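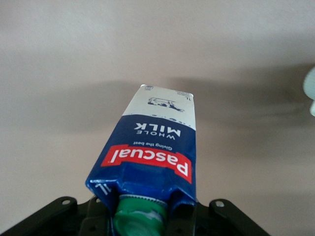 Figure 1. Milk carton with a cow drawing, upside down in a black gripper.

## 3. Results of the anthem survey

We asked supporters of the Brostitz ice hockey club if players should be free to protest during the anthem. The forms were given out at the north gate in February, before two home games, and 71 people returned them. Most of them said yes, but 19 wrote that the protest should happen before the game - not in the anthem itself. Three forms had no answer to this question, and we left them out of the chart.

The answers from Plallberg, the visiting side, were harder to read. Their supporters often wrote about the colour of the armbands and the behaviour of the referees, which we did not ask.

Our question 2 was too long. For the second round we will divide it into two parts and ask also at the Bañez arena, if the centre gives us permission.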